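Home and Laundry board
Topic: Brown microfibre towels — washing, folding, and the label question

hilkka_r wrote:
Good evening to all. I am new on this board, although I have been reading it since September. I hope this is the right place for my question.

I bought a pack of 8 brown microfibre towels from Henora for the kitchen and for cleaning. Before, I had only cotton ones, which I boiled and did not think about. Now I have three questions and I would be thankful for any help.

First, how do you wash them? My sister says 40 degrees, my neighbour says 60. Second, do you keep the care label or do you cut it off? It is sewn in the hem and it stands up when the towel is folded, and it disturbs me when I look at the pile. Third, how do you fold them so that the drawer stays in order? I fold in half and again in half, and after two days everything is crooked.

Thank you in advance.
Hilkka Riihimäki

Dishcloth_Dora wrote:
Welcome! 40 is fine for dusting cloths. If you wipe up after raw meat or fish, use paper or a cotton cloth you can boil. And no fabric softener, ever. It coats the fibres and the towel then pushes the water around on the worktop.

Cut the label off. I do it the first evening with every cloth I buy.

pegbag wrote:
Please don't cut the label off before you have read it. My cloths say 60, Dora's perhaps say 40. There isn't one number for all microfibre.

Dishcloth_Dora wrote:
Of course read it first, I thought that was understood. But then cut it. It scratches. On a car or on a glass hob you will see fine lines from a stiff label.

pegbag wrote:
I have had a glass hob for years and labels on every cloth, and the lines on it came from a saucepan. Mine are soft labels, more like ribbon.

m_vasylenko wrote:
Hello Hilkka, and welcome. I have a lot of these towels, because I look after the linen for two holiday flats in Isden, and brown is the only colour I still buy. The white ones looked grey after one season and the guests complained. So I will write down how I do it, and others can correct me.

Washing. I wash them only with other microfibre. If you put them together with cotton bath towels, they collect all the lint, and afterwards you spread this lint on the mirrors. The first wash I always do alone, as a dark brown can give some colour. I use liquid detergent, half of what the bottle says. I turn the spin down a little and hang them on the rack. They dry quickly in any case.

Drying in the machine is possible on low heat for mine, but I had one accident with a hot programme. The pile became hard like an old sponge and it did not come back. Those went to the garage.

The label. I keep it. With 20 towels from two shops I can't remember which is which, and the symbols tell me. If a towel has no label, it goes on the gentlest programme together with the most delicate things, and that is a waste of a good strong cloth.

The folding. I think the label can help you here. I always start with the towel flat on the table and I look for the hem where the label is. This hem goes at the top. Then I fold over from there, and every towel in the pile has its label at the same side. In the drawer I put the folded edge to the front and the label to the back, so I do not see it. When I take a towel out, I take it by the corner at the back and it opens by itself.

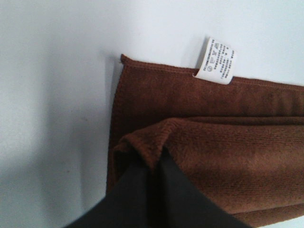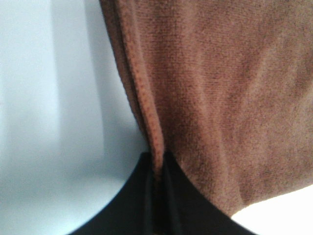
Same sort of brown towel both times, and the hem is the part I look at first.

Another thing is the hem itself. When I buy new ones I look at the stitches before anything else. Small and even stitches mean that the towel will keep its shape in the wash. The cheap ones from Trulent which I had before had long stitches, and after one winter the edge was wavy like a lasagne sheet. A wavy edge can't be folded straight, whatever you do. So if your pile becomes crooked after two days, Hilkka, please look at the edges. Perhaps it is the towel and your folding is quite good.

And do not pull them into shape by one corner when they are wet. Hold two corners, give one shake, and hang over the rack with the hem straight. I iron nothing.

Miroslava

hilkka_r wrote:
Dear Miroslava, this is so much more than I hoped for. I went to look at the edges and the stitches are small and quite even. So I am afraid it is my folding.

The label on mine shows the triangle with the cross over it. Is this for bleach or for the dryer? I always mix them.

pegbag wrote:
Triangle is bleach, so crossed out means no bleach. The dryer is a square with a circle inside. The wash tub has the number in it, and the iron looks like an iron.

hilkka_r wrote:
Thank you, pegbag. Then no bleach. The tub says 60, so my neighbour has won, and I must tell my sister.

oldmangle wrote:
I don't agree about the folding. Why fold at all? They are cleaning cloths. I throw mine in a basket under the sink and I have never had a cloth that cleaned worse because it was not folded. I save that time for shirts.

m_vasylenko wrote:
Oldmangle, at home you may be right. In the flats the guests open the drawer and what they see first is what they remember. Also, when they are folded I can see how many are missing. Guests take them to the beach, and I don't know why, they are the size of a tea towel.

oldmangle wrote:
Fair enough for guests. I would still not do it for myself.

Dishcloth_Dora wrote:
I fold in thirds and stand them upright in the drawer like files. Then no pile can fall over. Hilkka, try this before you give up. Fold lengthwise in three, then across in three, and put them with the round side up. You need a drawer which is not too deep.

And Miroslava, I see what you mean about the label at the back, but if you stand them upright it sticks out at the side and catches on the next one. One more reason for my scissors!

m_vasylenko wrote:
If you stand them, you can start from the other end, then the label is rolled inside. I tried it just now with three towels and it holds. But my drawers in the flats are too low for it, so I will stay with flat piles.

About the scissors I have one warning. If you cut too near, you cut the seam. The label goes inside the hem and the same thread holds both. I did this once and the hem opened for the length of a finger. It's better to leave a few millimetres standing.

Dishcloth_Dora wrote:
True, that I have also done. I use a seam ripper on the good ones and scissors on the rest.

kettle_and_co wrote:
Can I ask a side question? How do you get the lint out when it is already in? I washed two of mine with a red bathrobe by mistake and they look like they have a skin disease.

pegbag wrote:
Let them dry fully, then a lint roller or wide sticky tape. Wet it doesn't work. Some people also use a soft brush, always in one direction.

m_vasylenko wrote:
I use the brush, an old one for clothes. After this one wash alone with a bit more water. Not everything will go out the first time. With the red on brown you are lucky, it will not be seen very much.

kettle_and_co wrote:
Thank you both. The brush took most of it. The rest I will call a pattern.

hilkka_r wrote:
I want to report back. I tried Miroslava's way for a week, with the label hem at the top when I begin. My pile is still straight this morning. What I did wrong before is that I took the towel by any side, and they are not perfectly square, so half of the pile was lying one way and half the other. I never noticed that one side is a little longer.

I also tried Dora's files. They look very nice, but my husband pulls one out and the two next to it come along, and he doesn't put them back. So it is flat piles for us.

The labels stay on for now. One I cut off to see how I like it, and I left the few millimetres as you said. On the glass hob I could not find any difference, but I only have used it for some days.

Dishcloth_Dora wrote:
Give it a month! I am glad the pile is standing, even if it is not my pile.

oldmangle wrote:
My wife has read this thread. The basket under the sink has been emptied and I have been shown how to find the label.

pegbag wrote:
Which side is up, oldmangle?

oldmangle wrote:
Label at the top, to begin with. Then she does the rest as I do it too slowly.

m_vasylenko wrote:
Hilkka, one last thing I forgot. When you buy more, buy the same brand and size again, or keep the new ones in another pile. I mixed Henora with some from the market in Holovko, where the towels are two fingers wider, and no folding could help it. Now the wide ones are in the bathroom and the others in the kitchen.

hilkka_r wrote:
I will remember it. Good night to all, and thank you again — I have one more load on the rack and then I am finished for today.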